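Brusix Robotics Club Opens Simulated Kitchen Challenge to Student Teams

Registration is now open for the spring round at Brusix Technical College
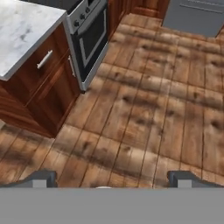 The Brusix Robotics Club will run its second simulated kitchen challenge in March, with places for up to 40 students from colleges and high schools in the region. Teams write control software for a mobile robot and test it in a virtual kitchen before submitting their code. The practice room includes a marble-topped wooden cabinet with silver handles, a stainless steel range beside it, and a wide stretch of plank floor. In the starter exercise, students work from a view looking down over the open gripper and have to bring the robot across the floor to the cabinet, line up with the drawer handle and pull the drawer open.

The challenge grew out of an evening class taught by Prasetyo Wijaya, who has led the club for 4 years. Students in the class wanted more time on the robot than the lab schedule allowed. Wijaya moved the early assignments into simulation so that everyone could work at the same time, from the lab or from home.

"A student can run the same approach to the same handle all evening and change one thing each time," said Wijaya. "By the time they come to the judging they know where their code is weak, and we can talk about that."

Teams of two to four will receive the practice room, a sample controller and a short manual called Clirkeo, written by club members Haziq Liew and Wahyudi Pasaribu. The manual covers driving the base, reading the joint positions and closing the gripper on a bar handle. It also has a chapter on logging, which last year's entrants asked for.

Each entry will be run in 37 kitchen layouts that the teams have not seen. Points are given for reaching the target, opening it, and finishing without touching other fixtures. Layouts used for judging will be released after the results so that teams can check their scores.

Last year's first prize went to Driltard, a team of first-year students. Their final program was 129 lines long, the shortest entered. "We had a much bigger version that tried to plan everything ahead," said team member Amirul Oei. "It kept stopping short of the cabinet. We threw most of it out a week before the deadline."

Entry is free. Students need a laptop and some experience with Python. Lab computers can be booked through the club for those without a suitable machine. Entry forms are available from the engineering office in the Uysal Building and should be returned there with the signature of a teacher or advisor.

Press contact: Ravinder Paquette, Engineering Office, Uysal Building, Brusix Technical College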